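3.2 Cell setup and upkeep

The cell is one arm, one table and one control box, run in simulation on the Grirnutell workstation and mirrored on the Shawky bench for the physical checks. Everything in this section is the simulated side unless we say so. Bench notes are in 3.4.

Startup order matters more than we expected. Physics server first, then the arm controller, then the panel. If the panel loads before the controller the joint states come up as zeros and the arm jumps on the first step. We lost most of a morning to this in November. The launch script now waits for 30 steady joint readings before it spawns the box. Not elegant. Works.

Table pose is fixed. Box pose is not: it gets a random yaw and a small offset at each reset, and the policy has to cope with lettering in any orientation. The first version of the reset could put the box with one corner off the table, and those runs were thrown out by hand. The current version checks all the corners before the arm is released.

Home position. The arm parks above the table, gripper down, wrist clear of the tallest part of the panel by a margin set in the config. Parking lower saves travel time but the fingers clip the lever knob when the box lands at certain yaws. We raised it twice. Second value kept.

3.3 Panel joints and contact tuning

Most of the upkeep went here. The panel has four things the arm can move: a small toggle near a corner, a slotted lever, a second toggle and a rotary program knob. Each is a separate joint with its own friction, damping and stops, and each one drifted out of tune at some point when something else was changed.

Lever. Travels in a slot between two marked ends. Original damping came from the Zillari asset and was far too low; a light touch on the ball sent it the whole way and it bounced off the stop. Raised the damping, then raised the static friction too, so that it stays where the fingertip leaves it. Side effect: the contact solver needed more iterations or the finger sank into the knob. We run 6 extra iterations on contacts that involve the lever only. Global increase was tried and slowed the whole cell down too much to be usefull.

Rotary knob. Four detents, P1 to P4. Detents are modeled as a periodic spring torque, not as hard stops. Too stiff and the gripper slips around the cap. Too soft and the pointer settles between two positions, the program readout flickers, and the episode gets scored wrong. The fix was to read the program only after the knob velocity has been under threshold for a short window. If the spring is retuned the window has to be retuned with it. This is written in the config header and was still forgotten once.

Toggles. Two-state, snap action. Nothing much to report except that the collision mesh on the metal one was a convex hull of the whole part, base included, which made it about twice as fat as it looked. Fingers stopped short in the air. Replaced by two capsules.

Lamps. Four colored indicators, one per program, plus a white dome. The color key is printed on the placard on the face of the box and the code reads from the same table that generates the placard texture, so the two cant disagree. Before that they did, for a whole batch. The batch was 208 episodes and had to be relabeled.

Fingertips. The white block fingertips are the part that gets changed most. Collision shape is a plain box, friction set per pad. When the pads were too grippy the arm dragged the control box along the table during a lever pull, and all later targets were off by the drag distance. Two changes: lower pad friction, and more mass on the box. After that the box stays put under normal pulls. Still moves if the arm comes in low and hits the side face. The approach planner has a keep-out band around the box for this reason, open only from above.

Shadows and light. Single strong light, one side. We kept it hard on purpose. With soft light the policy did well in the cell and badly on the bench, where the lamp over the table throws a hard shadow of the gripper. Figure 4 shows a typical view from the tuning runs, with the arm low over the lever side of the panel.

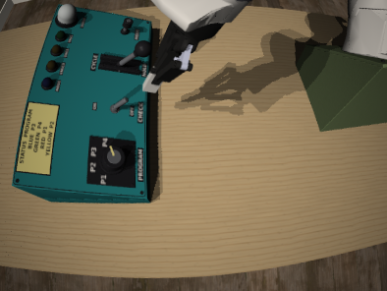

Figure 4. Simulated cell during contact tuning. Fingertip over the panel edge, between the lever knob and the CHECK label; knob pointer toward P4.

The wide view bends the table edges. We do not undistort before training. Undistorting cropped the corners and in some resets a piece of the panel went with them. Small labels are not legible at this resolution either, and the policy gets no text input from them; only the placard and the larger labels survive the downsampling.

Routine checks. Run after any change to the asset, solver or gripper, in this order:

Reset the cell and step with no commands. Box must not creep.
Push each joint through its full travel with a scripted force, no arm. Compare against the stored curve.
Same again with the arm. Look for finger penetration.
Turn the knob through all four programs and log the readout.
Pull the lever hard and measure box displacement.

The full set was automated by Candela Urquijo and writes one line per joint to the Wavex log. A fail on any line blocks new data collection. Out of 978 logged checks the most common fail was the knob readout, then box creep. Creep nearly always meant that someone had changed the time step and left the contact parameters alone.

Known problems, not fixed. The lever stop is slightly elastic and at high speed the knob overshoots by a visible amount before it comes back. The gripper cable is not modeled. Gripper shadow flickers on some drivers when the wrist is close to the panel; we pinned the driver version and moved on. Knob detent torque was matched to the bench unit by feel, a proper measurment is planned for the next revision of the cell.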